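Subject: Re: Fitted sheets, and whether to fold them at all
Date: 14 Sep 2020
List: Dullen Household List

Back to the penguins, then. 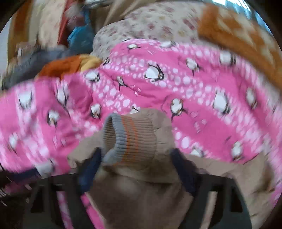

I have read through the replies and I think we have been talking about two jobs as if they were one. Folding a finished load that is already flat and sorted is the easy one. Getting a big piece of printed fabric gathered up off a bed or out of a basket in the first place is where most of my time goes, and I suspect that is true for the person who wrote this:

> I do the bedding for a house with two kids and a guest room, and I have
> given up on folding fitted sheets. They go in the closet in a ball. My
> mother would be horrified. The flat sheets and the light blankets I still
> fold, but they take forever, and the ones with a pattern are the worst,
> the pattern runs one way and my folds run another. I end up with a lump
> that slides off the shelf. Is there a method that does not need two
> people? And does anyone sort by room, or by size? I have tried both and
> can't keep either one going past March.

On the one-person question, yes. I do all of ours alone. The way I learned it was to stand up, hold the two top corners, and let the rest hang. That works for a crib sheet or a pillowcase. For anything twin size or bigger the bottom ends up on the floor, and my arms are not long enough to keep it tight across the top. So I quit doing it standing up.

What I do now is lay the piece on the bed. I don't try to get it smooth right away. I find one long edge and walk my hands along it until I reach a corner, then put that corner at the foot of the bed on the left. Then the same edge the other way, and the second corner goes on the right. Once those two are down the rest can be pulled up toward the pillows and it more or less follows. Fold top to bottom, then again, then in from the sides. Four folds gets a twin flat sheet to about the size of a place mat.

If the fabric is slippery, press down in the middle with one hand and pull with the other. Flannel does not need this. Flannel sticks to itself and the trouble there is getting it apart.

On prints. I don't line up the pattern and I would not bother trying. A print with animals tipped every which way has no right side up, so you can't be wrong. Ours with rows of dots between the penguins is a little different. If you follow the rows you will think you are following the edge, and you are not. The rows on that one are wavy to begin with. Go by the hem every time. I spent a long while pulling at a perfectly good fold because the dots looked crooked.

What a bright print is good for is the closet. I can find the pink one from the hallway. The plain white ones all look alike folded and I have to open them up to see the size, then fold them again. I took a laundry marker and put a small T, F or Q on the hem at one corner of each white one, on the underside. It has held up through the wash so far. I put it on the same corner each time, the one that ends up on the outside of the fold, so I can read it without pulling the stack down.

On the fitted sheets, I am going to disagree with the people who said to leave them in a ball. A ball takes up as much shelf as three folded ones, and they come out badly creased. You don't need the trick where the corners all tuck into each other, although it is a good trick if you have it. I lay the sheet on the bed with the elastic facing up, fold the elastic edges in toward the middle so that I have a rough rectangle, and go on from there as if it were a flat one. It comes out a bit thick on one side. I put the thick side toward the back of the shelf and it does not slide.

Sorting by room or by size: I did size for years and changed to room. With size you have one stack of twins for two kids, and whoever goes to the closet pulls from the middle. With room, each bed has its own small stack and there are only two or three pieces in it. The guest room stack sits at the top where it won't be disturbed. As for not keeping it up past March, I had the same problem, and what helped was having less. We had far more sheets than beds. I kept two sets for each bed and cut the rest up for rags and drop cloths.

Somebody asked about storing each set inside its own pillowcase. I tried it for one winter. It is tidy, but the pillowcase gets stretched at the opening if you stuff a thick set into it, and you can't tell which set is in there when the pillowcases are plain. It would work better for guest bedding that only comes out a few times a year. I would not do it with the everyday ones.

One thing I have not solved is light blankets and throws. They are too thick for the shelf when folded in four, and if I fold them the long way they hang over the front. At the moment I roll them and stand them on end in a box on the closet floor -- this keeps them off the sheets, but the one you want is always at the back. If anyone has a better way for a closet with shallow shelves, I would like to hear it. Mine are just deep enough for a folded towel.

I also still owe the list an answer on dryer sheets versus nothing at all. I have been running loads without them. The flat sheets seem the same to me. The kids' bedding clings more, enough that I have found socks inside a pillowcase twice. I will write again when I have done it for longer.

To the person with the guest room: start with the flat sheets and leave the fitted ones in their ball until you have the flats the way you want them. Doing the whole closet in one day is how I ended up with everything on the bed at eleven at night and no place to sleep.

--
Dullen Household List
To leave the list, reply with "remove" in the subject line.
Please trim quoted messages before you post.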